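Chapter 7
Feeding and Paying a Garrison 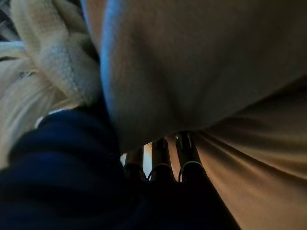
A castle was expensive long before anyone attacked it. Walls and towers were paid for once, or once in a generation, but the people inside had to be fed every day and paid several times a year. Most of the surviving paperwork from medieval fortresses concerns grain, wine, firewood, horseshoes and wages. Fighting takes up very little of it.

In the last chapter we followed the building of the hill castle at Rarnau and the quarrel over who should pay for its outer wall. We now turn to what happened after the masons left. The main source is the set of account rolls kept by the castle's stewards, edited by Afonso Neves. The rolls are incomplete. Several years are missing, and damp has made parts of others unreadable. Even so, they let us follow one small garrison through good harvests and bad ones.

In peacetime the garrison at Rarnau was 25 men. Readers used to films may find this low, but it was an ordinary figure for a castle of its size. Two of the men were mounted. The rest were crossbowmen, watchmen and a gatekeeper, and the gatekeeper was paid more than the watchmen. A cook, a baker, a smith and a chaplain also drew wages and appear in a separate list. Wives and children do not appear in the rolls unless they were paid for something, such as washing or brewing.

When war threatened, the number rose to 40. The extra men were hired for a fixed term, usually ending in August, and many came from the villages below the castle. They brought their own weapons if they had them. The steward wrote down what each man carried, and his notes show that most had a spear, a padded coat and some kind of iron cap. Mail was less common. Crossbows came from the castle's own store and had to be returned at the end of the term. A man who lost one had its value taken out of his pay.

Food was the largest cost after wages. Bread was made from a mix of wheat and rye, with more rye in poor years. The grain came up from the mill at Fiore, which owed the castle a fixed share of its flour. Wine was bought at the market in Mosura and carried by mule, and the carriage sometimes cost nearly as much as the wine. Salt pork and dried fish filled out the diet in winter. One roll records 920 dried fish received in a single delivery, along with a complaint that many of them were spoiled.

A store of food was also kept for use in a siege. It was supposed to be left alone, but grain does not keep forever, and the older sacks were sold or eaten as new ones came in. Stewards were often accused of selling good grain and keeping bad. The steward at Westico, a day's ride to the north, was dismissed on this charge and had to pay back 3000 pence. He disputed the sum for years, and his letters are discussed in the second section of this chapter.

Pay was often late. The lord of Rarnau collected his rents in the fall, and wages that fell due in spring were commonly met with borrowed money or with cloth in place of coin. The men accepted cloth because it could be resold, though they did not always get the price the steward had put on it.

The chapter has four sections. The first deals with wages and terms of service, the second with grain and the siege store, the third with weapons and their repair, and the fourth with the short siege that tested all of these arrangements. Unfamiliar units of weight and money are explained in the table at the back of the book.

7.1 Wages and Terms of Service

The earliest roll opens with a list of names and daily rates.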